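厨房台面重新摆了一遍

上一篇写到冰箱换了边，下面有人问台面怎么办，说我那条台面本来就窄，冰箱挪过去以后不是更没地方了。正好九月里把台面也重新弄了一遍，记一下。

先说原来的样子。台面深 60 厘米，灰色，带细碎的小点，租进来的时候就有。我一开始嫌它颜色闷，住久了觉得还行，面包屑掉在上面不太显，咖啡渍也不太显。不显的坏处是手摸过去才知道脏。我现在擦台面基本靠手，先用干手掌抹一遍，摸到颗粒了再拿布。

原来台面上从左到右是电饭锅、水壶、调料架、砧板、烤面包机，再往右是一堆没有固定位置的东西，包括没拆的信、药、橡皮筋、两个不知道配哪个盒子的盖子。真正能切菜的地方就是砧板那么大。切完的菜没处放，只能放在锅盖上。锅盖是圆的，中间还有个把手，放不住。

这次的做法很简单，把台面上的东西全搬到饭桌上，台面擦干净，然后一天里用到什么才搬回来什么。这个办法是从 Vasanthi Subramaniam 那里学的，她搬过很多次家，每次都这么弄。我照她的办法做了，不过第一天晚上就没地方吃饭了，端着碗在沙发上吃的。

第一天早上搬回来的是水壶和烤面包机。中午什么也没搬，在外面吃的。晚上搬回来砧板、盐、油、酱油。电饭锅第二天才回来。调料架一直到第四天都没有回来，里面大部分瓶子我后来看了看日期，该扔的扔了，剩下的放进抽屉，架子送给楼下了。

所以早饭的东西先定位置。

我早饭吃得很固定，面包一片或者两片，茶，有鸡蛋就吃鸡蛋。这几年都是这样。周围有人劝过我吃粥，粥我也喜欢，但是早上起来煮粥要提前半个多小时，我宁可睡。前一天晚上用电饭锅预约也试过，试了一阵，米在水里泡一夜，夏天有点味道，就不弄了。

烤面包机是最普通的那种，一次烤两片。买的时候 99 块，店里在清旧款。同一排还有一台 Rutetti 的，带显示屏，能选贝果、松饼、解冻，价格高出不少。我站在那里比了一会儿，想不出什么时候会按那些键。面包机我就用两件事，把杆压下去，等它弹上来。火力转到 2，冷冻的面包就转高一点。

颜色是店里剩什么拿什么，当时只剩米色和红色，拿了米色。上面那一圈镀铬的盖子是好看，可是很会沾手印。我现在是看到就擦一下，看不到就算了。正面靠上有一排菱形的小孔，是装饰，我一直以为是散热用的，有一次拿牙签想去清，才发现没必要。压杆在侧面，这一点跟位置有关系，后面要说。

位置换了三次。

第一次放在最右边，挨着墙。插座近，线不用拉，看起来最省事。用了两天发现不行，压杆那一侧虽然朝外，可是我站的位置老是要歪着身子，切菜的时候胳膊肘还会碰到它。墙上也有点发黄，不知道是不是以前的油烟，反正看着不放心。

第二次放在水壶旁边。水壶烧开的时候蒸汽往上冒，正好往面包机这边飘。东西本身没坏，但是插着电的东西旁边一直有蒸汽，心里不舒服。这个放法只用了一个早上。

第三次就是现在的位置，台面靠里，后面是那幅浅灰的帘子，左边放隔热手套，前面放盘子。

帘子要多说几句。帘子后面是窗，窗台很低，几乎跟台面平，所以帘子一直垂到台面后沿。房东 Narayanan Ramasamy 先生装的是百叶，叶片上积油，一片一片擦非常费时间，我忍了一年，跟他商量以后拆下来收在储物间，换了布帘。布是在 Zestex 按尺寸裁的，边是我自己缝的，缝得不直，好在打了褶以后看不太出来。灰里稍微带一点蓝，买的时候在灯下看是纯灰，挂上去白天看才有蓝色。

厨房里挂布帘，最大的问题当然是火。炉灶离那里远，中间隔着水槽，这个不担心。要注意的是面包机。我的规矩是，平时不用的时候插头拔掉，机器推到里面靠着帘子放；要用的时候先往外拉，拉到台面中间，上面和后面都没有东西了，再插电。插座在侧面墙上，电线最多拉 40 厘米，再远就绷直了，刚好够到中间偏里一点的地方。用完等它凉透再推回去。我妈来的时候看见说麻烦，她在的那几天我就把帘子用夹子夹起来，反正有一边总要动手，不是动机器就是动帘子。

后来我想过做一根窄一点的杆，把靠面包机那一段的布单独分出来，可以卷上去。杆买好了，Kamel 的，还在门后面立着。

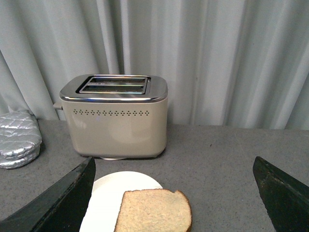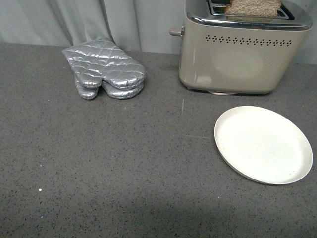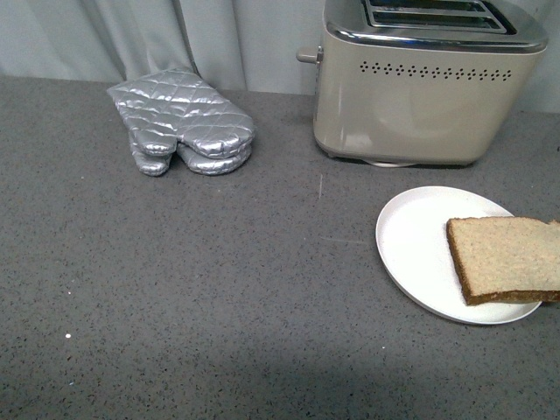

盘子的事情也是这次才理顺的。以前盘子在上面柜子里，面包弹起来了我才去开柜门，拿盘子，再回来拿面包，面包有一角已经凉了。也说不上多大的事，但是每天早上都来一遍。现在晚上洗完碗，留一个白盘子不收，直接放在面包机旁边，第二天早上面包先放在盘子上，等机器拉出来插好电，再放进去烤。烤完还是放回这个盘子。一个盘子从头用到尾，少洗一个。

有人会说生面包和烤好的面包放同一个盘子，屑会沾上去。会沾，我吃的时候没觉得有什么。

面包放在盘子上还有一个作用，解冻。我买面包一次买一条，买回来切好，分开冻。冻的时候片和片之间垫一小张烘焙纸，不垫的话会粘在一起，早上拿刀撬，撬断过好几次，还撬弯过一把黄油刀。从冷冻室拿出来的那一片，先在盘子上放着，我去刷牙洗脸，回来的时候表面已经软了，再烤就不会外面焦了里面还凉。冬天慢一点，夏天快一点。

切面包的厚度我也换过。刚开始切得厚，觉得厚的好吃，放进槽里很勉强，弹起来的时候卡在一半，要用手去捏。有一次烫到食指，起了一个小泡，好几天打字都不方便。后来就切薄了。买现成切片的话，超市里那种方的最合适，手工面包店的那种圆的大片会露出来一截，上面一截没有烤到，要翻过来再烤一次，下面就太焦了。我的办法是对半切开再放，横着放。

隔热手套放在左边，靠着帘子，这是这次改动里我最满意的一处。

手套是银色的，绗了菱形格，两只，Stenley 的，跟烤盘一起买的。买回来的时候很硬，手伸进去五指张不开，只能像钳子那样夹。用了一年多软下来了，也皱了。以前我把它们挂在烤箱把手上，问题是每次开烤箱门都要先把手套拿下来，而开烤箱门的时候恰恰是要用手套的时候，顺序倒是对的，可是关门以后就懒得再挂回去，最后总是丢在饭桌上、椅背上，有一只在洗衣机上面放了差不多一个星期。烤箱里的东西到时间了，计时器在响，我在找手套。拿抹布垫着端过一次，抹布是半湿的，热一下就透过来了，以后再也没有用过湿布。

挂钩也试过。在水槽上面的墙上粘了两个，手套本身不重，但是粘钩受潮，过一阵就掉下来一个，掉在水槽里，手套湿了。湿了的手套晾很久。这种银色的面子不怎么吸水，里面的棉吸水，外面摸着是干的，手伸进去才知道里面还潮。

现在就是两只叠着放在台面上。叠着放占的地方只有一只那么大，开口朝里，手指那头朝着我，拿起来要转一下方向才能戴。我试过反过来放，开口朝外，手直接能伸进去，是更方便，可是开口朝外容易掉面包屑进去。戴上以后手指头碰到屑，那个感觉不太好，所以又转回来了。

Vasanthi 来吃过一次早饭，她问我烤两片面包为什么要用隔热手套。我说不用，手套是烤箱用的，放在那里是因为那里有地方。她说那别人看了会以为你用手套拿面包。然后她就真的戴上试了一下，捏不住，面包掉在台面上了。面包她还是吃了，抹了她带来的椰子酱。那个酱很好，里面有炒过的芥菜籽和咖喱叶，微辣，她说是配蒸米饼的，配烤面包也可以，就是面包要烤得干一点，软的面包一抹就塌。她留了小半罐给我，我隔天就吃完了。后来问她要做法，她说了一遍，没有分量，椰子肉“这么多”，青辣椒“看你”。我做出来的水太多，又试了一次还是水太多，先记在这里，做成了再写。

再说打扫。面包屑是这个角落最主要的问题。

机器底下有一个抽出来的屑盘，我以前不知道，用了好几个月才发现。发现的过程是有一天搬机器，倒过来看了一眼，倒出来的屑铺了一水槽。现在是周末倒一次，拔了插头，凉透，抽出来在垃圾桶上敲两下，用干刷子刷一刷。刷子是一把旧的油漆刷，毛很软，扫台面角落也用它。以前用湿布擦屑盘，擦完没干透就推回去，下一次烤的时候有一股说不清的味道，之后就只用干刷子了。

槽里面卡住的碎片，以前我用筷子去拨。拨是拨得出来，木筷子也不导电，但是里面那些细的铁丝很容易碰歪，歪了以后面包就放不正。现在只是把机器翻过来轻轻拍，拍不出来的就留着，总有一天会自己掉到屑盘里。

帘子下面那条边也会积屑。布垂到台面后沿，屑扫过去就藏在布后面了，平时看不见，拉开帘子的时候才看见一条。我上次洗帘子以前拍了拍下摆，掉下来的东西不少，里面还有一粒花生。帘子大概隔一个季节洗一次，冷水，轻柔挡，洗完不甩太干，直接挂回去，让它自己垂直。第一次洗的时候我用了热水，缩了一点，本来下摆是挨着台面往下垂一点的，缩完刚刚好到边上。算是歪打正着。

手套不怎么洗。说明上写可以手洗，我洗过一次，晾的时候把它套在一个空瓶子上，瓶口朝下插在晾碗架里，晾了两天。外面平时用湿布擦一擦就行，格子的缝里有一点烤焦的油，擦不掉，不管了。

台面右边剩下的那一截，现在是砧板。砧板以前平放，底下总是潮，翻过来看有一圈深色的印子。现在竖着，用的时候再放下来。竖着放要有东西靠，我拿一块面包模子挡在后面，模子本来在柜子里也是空着。

没有固定位置的那一堆，信拿到门口的鞋柜上，药进了卧室的抽屉，橡皮筋套在抽屉把手上。那两个盖子，我把所有盒子都拿出来对了一遍，一个都对不上，扔了。扔完过了一个多星期，在办公室的抽屉里找到其中一个的盒子，里面装着回形针。

电饭锅最后放在冰箱旁边的矮柜上，没有回台面。这样煮饭的时候蒸汽不会冲到上面的柜子，缺点是要弯腰按开关。我腰还可以，先这样用。水壶留在台面上，在水槽另一边，离面包机有一段距离，接水也近。

有一件事还没有解决，就是早上的光。帘子拉上厨房有点暗，拉开的话对面楼正好看进来。我早上穿得很随便，所以一般是拉上的，开灯。灯在炉灶上方，照到面包机这边就弱了，面包烤成什么颜色看不太准，在那里看着正好，拿到饭桌上一看就深了。想过在柜子底下装一条灯，Narayanan 先生说打孔不行，贴的可以。贴的我又担心跟那两个粘钩一样掉下来。看过一种磁吸的，充电用，下面可以拿下来，目前放在购物车里，还没有付钱。哪位用过的请说一下，主要想知道在厨房里沾了油以后好不好擦，还有多久要充一次电。

另外回答上一篇下面的几个问题。

冰箱挪过去以后门是朝左开的，会挡住走道一小部分，人可以侧身过去。门可以换边，我看过说明，要把上面的盖子拆掉，还没弄。

窗台上原来的葱搬到阳台上了。在厨房那会儿长得快，但是总倒，阳台上长得慢，比较直。

有人问布帘会不会有油烟味。靠近闻有一点，洗了就没有。我家炒菜不算多，天天大火炒的人我不敢推荐。

还有人问面包是在哪里买的，就是菜市场出口旁边那家，没有招牌，早上开，卖完就关。老板切面包的机器声音很大，可以请她切薄，要提前说，她手很快，说晚了就已经切完了。我一般还是拿回来自己切。

下一篇应该写抽屉。调料进了抽屉以后瓶子都是躺着的，从上面看不到名字，我在瓶盖上贴了纸，贴到一半纸用完了，剩下一半还是靠闻。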